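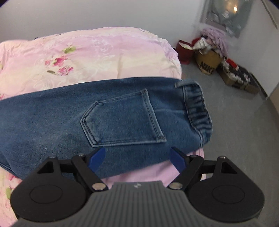 Print this article
E-mail this article

Vudico compares fingertips for hand-held grippers

2024-02-03

ROLTON - Engineers at Vudico have finished the first part of a comparison of fingertips for hand-held grippers, the company said in a note to its partners. The work was done on clothes and bedding in ordinary bedrooms and moves to kitchens next.

Two sets of tips were tried on the same two-finger tool. One set is flat and stiff. The other, made by Pilkington, is softer and bends when it closes on something. Each operator used both sets on the same garments, and a camera on the tool recorded every attempt.

The log holds 2,511 attempts, made by 7 operators between the start of December and the end of last month. Each operator was asked for at least 200 with each set of tips. An attempt counted as a success if the garment was lifted clear of the bed and set down again without slipping.

The stiff tips did better on heavy cloth such as denim, according to Howard Crabtree, who ran the trial. He said they could get under a seam or the edge of a pocket, where the soft tips tended to slide over the top. The soft tips came out ahead on T-shirts, pillowcases and other thin items, and they were less likely to pick up the sheet along with the garment.

"Jeans were the item people argued over most," Crabtree said. "If you go for the waistband you get a good hold, but then the legs drag. If you go for the middle, it depends a lot on how the jeans were dropped."

Camera settings were also looked at. Catarina Gouveia, who checked the recordings, said the wide lens kept both fingertips in view through the whole grip, but that fast wrist movements blurred the picture. Operators were asked to slow down partway through, and recordings made before that point will be scored separately.

Vudico had planned to include a third set of tips from Wetosel, with a ribbed surface. These arrived late and were used by only one operator, Darren Staniforth, so the results were left out. They will be part of the kitchen trial, along with a controller that limits closing force.

The bedroom sessions were capped at 90 minutes each after two operators complained of sore wrists. A lighter handle is being made and should be ready before the next round.

Full results go to partners next month. Questions about the trial can be sent to Poppy Bloxham at the Rolton office.

Print this article
E-mail this article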